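Reporting a Theft in Fildale: Frequently Asked Questions

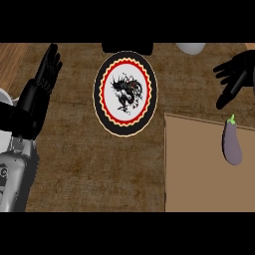

Do I need to come to the station?

No. Thefts where no one was hurt can be reported by phone or online. If the thief is still nearby, call 911.

How long do I have to file a report?

There is no cutoff, but file within 10 days if you can. Most store and street cameras in town record over their footage after that.

What should I have ready?

Serial numbers, receipts and the time you last saw the item. For bikes, include the frame number - it is usually stamped under the pedals.

How many thefts are reported here?

Residents filed 1,471 theft reports last year. June was the busiest month.

When will I hear back?

You will get a case number within three business days. Your insurance company will ask for it.

My property was found. How do I get it back?

Bring photo ID and your case number to the property desk, window 4. Items held as evidence stay with us until the case is closed.

Who can I talk to about an open case?

Ask for Nizar Salameh in the records office, weekdays only.

Page updated Tuesday, October 14, 2025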